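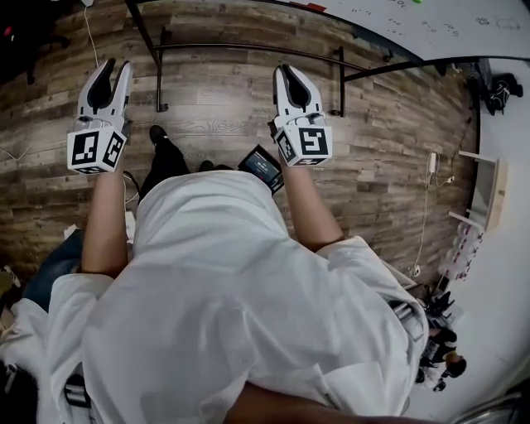
White shirt, bare forearms, plank floor.

I've been meaning to write about ironing for ages, and a wet week has finally given me the chance. I'm a late convert. For most of my twenties I owned an iron the way other people own a fondue set, and I hung my shirts in the bathroom while I showered and hoped for the best (the best never came, obviously).

What changed was my aunt's ironing board. She was moving out of the house in Burnley in February and was going to take it to the tip, and I said I'd have it. It's a huge old thing, heavy as a gate, with a cover printed with faded lemons. And it doesn't wobble! I'd only ever used the sort that folds up on your fingers and sags in the middle, so this was a revelation.

So now I iron on Thursday nights with the radio on. I do collars first, from the points in towards the middle, then the yoke, then cuffs, sleeves, and the body last. I was taught to do it the other way about by Dymphna Scanlon, who I shared a flat with in Holtwood years ago, and we still argue about it by text. She says doing the sleeves last stops them creasing. I say she's never seen the back of her own sleeves.

A few things I've learned. Cotton wants to be a bit damp, and I mean properly damp, so I sprinkle the shirts and roll them up in a towel for half an hour before I start. Linen wants even more. Starch is lovely on a collar and horrible everywhere else – I did a whole shirt once for a wedding and I could hear myself sitting down. And if you've got one of those irons with a water tank, empty it afterwards. I didn't, and it spat brown all over a pillowcase.

The pillowcases are another matter. I know lots of you think ironing bedding is mad. My sister certainly does, and she's told me so in front of guests. But getting into an ironed bed on a Thursday night is one of the great cheap pleasures, and I won't be talked out of it.

Next job is a new cover for the board, as the lemons have gone through at the pointy end. I've got some heavy cotton left over from the kitchen curtains which might just stretch to it. If anyone has a pattern for a big old board, do leave me a comment, as all the ones in the shops come up too short.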